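Teaching a two-armed robot to put pegs in a board
Term project report, Prasbridge Robotics Workshop

I picked this project in February because it sounded easy. You put on the gloves, you move your hands, the robot moves its hands, and after enough tries it learns to do the job by itself. The job was a task board with small blue pegs and some bigger blue pieces, the kind of thing you'd hand a toddler. I figured I'd be finished in a couple of weeks (ha!).

My first session lasted two hours and I got 4 demos I was willing to keep. The problem was my own hands. I'm so used to feeling when I've got hold of something, and with the gloves there's no feeling at all, so I kept squeezing too late or too hard and the peg would pop out sideways. Bulent, who ran the sessions before me, told me to stop staring at my own fingers and only look at the headset view. That helped more than anything else I tried all term.

The other big thing was wrist angle. If I came in from the top with the palm flat, the fingers hid the peg from the head camera and I was basically guessing. Tilting the wrist so the thumb and index finger came in first meant I could still see what I was about to grab. I wrote "TILT!!" on a sticky note and put it on the desk.

Then there's the hand that isn't busy. I used to let it drift wherever, which seemed harmless, but when I played the recordings back it was wandering all over the place, and I didn't want the robot copying that. So I made a rule for myself: the idle hand stays up over its own side of the board, and it stays as still as I can manage. My shoulders hated this rule.

By the end I had 42 demos saved. I threw out any where I dropped a peg and picked it up again, and now I'm not sure that was smart. Tedar thinks those are the useful ones, since they show how to recover from a mistake. Aoun thinks they just teach it to drop things. We argued about it through a whole lunch and I still go back and forth!

If I did it over, I'd practice for a full day before recording anything, and I'd keep the messy takes in a separate folder so I could train with and without them. I'd also write down which hand I started with each time, because I forgot to, and sorting that out from the recordings was miserable.

One hand on a small blue peg, the other held over the board:

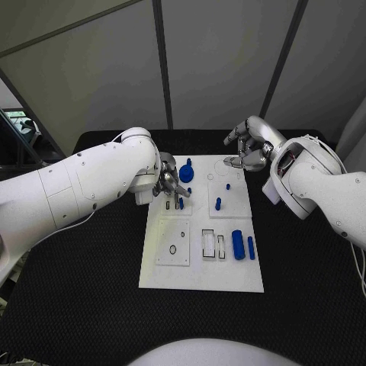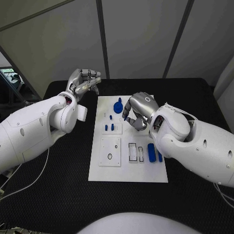

Noura Karam

Next up for me is the two bigger blue pieces. I've been leaving them for last because they need a wider grip, and I haven't found a glove position for that yet that doesn't make my thumb cramp. Bulent has offered to lend me the smaller pair of gloves, so I'll start with those.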